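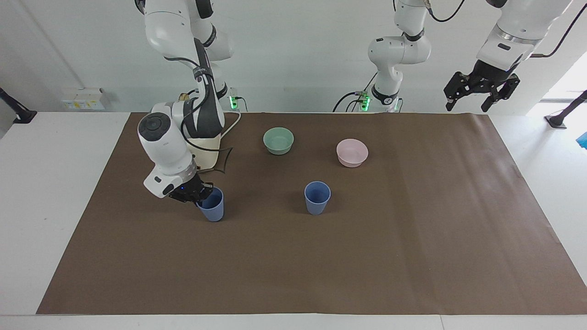

Notes on the Niltomus tabletop set, 1/6. We closed the first batch of cup-and-bowl episodes at 300. Two arms, teleoperated, one policy. Operators were Yaa Laryea and Sinan Ateş.

2/6. Start poses come from a printed list of 12 layouts. Each operator works down the list, then swaps bowl positions and goes again. Before the list we let people place things freely, and cups drifted toward the same spot within an hour.

3/6. Both arms are logged for the whole episode, including whichever one is idle. An early export dropped the idle arm's joint states to save space. Training on that gave us a left arm that wandered.

4/6. We threw out 17 episodes. Most were regrasps where the operator paused too long with the fingers half closed. The policy copies pauses very faithfully.

5/6. Slips with a clean recovery stay in and get their own tag. Erdal Işık wants them weighted up. I want to see a run without that first.

6/6. Next batch keeps the same mat and camera mounts and changes the lighting. File format stays as is until September. Loader questions go to Erdal.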